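**Ticket 794: thumbnails missing in shared image library**

Status: open, waiting on vendor
Logged by: Ramesh Tyagi
Date: 27 Sep 2025

Staff at the Clodside office report grey boxes in place of thumbnails when they open any folder in Skotora with more than 200 files. Full-size images open normally. Skakham office is not affected.

Steps tried:

1. Cleared browser cache on two machines. No change.
2. Signed in with an admin account. Same grey boxes.
3. Split a test folder of about 300 files in half. Thumbnails came back in both halves.
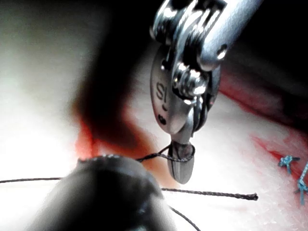
Server log shows the preview service timing out after 5 seconds, then giving up on the whole folder. The limit is set in the preview config, and the Clodside copy of that file still has the old value. I changed it and restarted the service. Large folders now load, but slowly, and the colour profile is dropped on some previews. 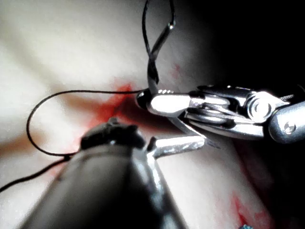
*Two instruments and a red blood stain on pale tissue.*

Sent the logs to Prajapati and asked whether the profile problem is fixed in the October release. Leaving the new timeout in place until they reply.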